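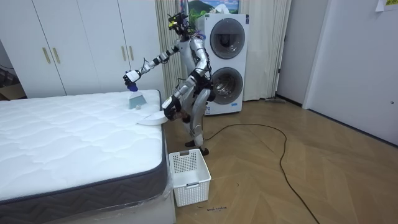

Mattress brushing is the dry cleaning of a bare mattress with a hand brush and something to catch the crumbs. I've done it every Thursday I change the sheets, and I'm a bit of a bore on the subject (sorry!). My grandmother called it "bed sweeping," and the little guide I learned from, by Naomi Ogola, gives it all of 20 pages.
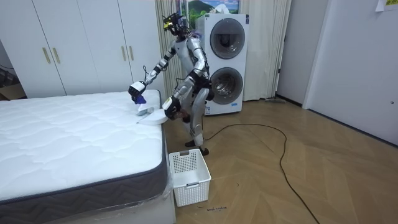
Quilted tops are the tricky kind, and they're the kind most of us own. Crumbs sink into the stitching, so I go along the rows and finish at a corner. A wavy pattern like the one on this white mattress needs short strokes, and the round tray held at the corner is a catcher I like a lot. Woven side bands, the dark gray chevron sort included, just get a quick once-over.

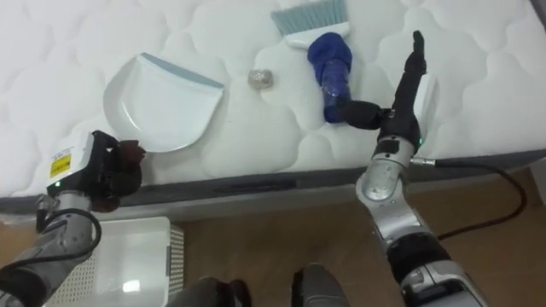 Soft bristles are best, by the way. Stiff ones pull threads, and I've ruined a nice Plivitz topper that way! Pick up anything big by hand first, then brush toward yourself with the pan below the edge.

Vacuuming came later and does a deeper job, but I still brush before I get the machine out. The Dramani handbook says to wait 20 minutes before making the bed again. I usually give it until my coffee's gone.

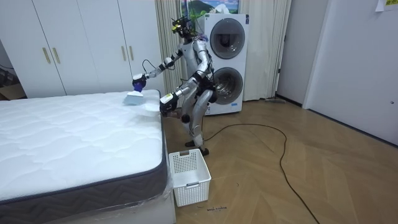
Pads and covers get shaken outdoors and washed separately.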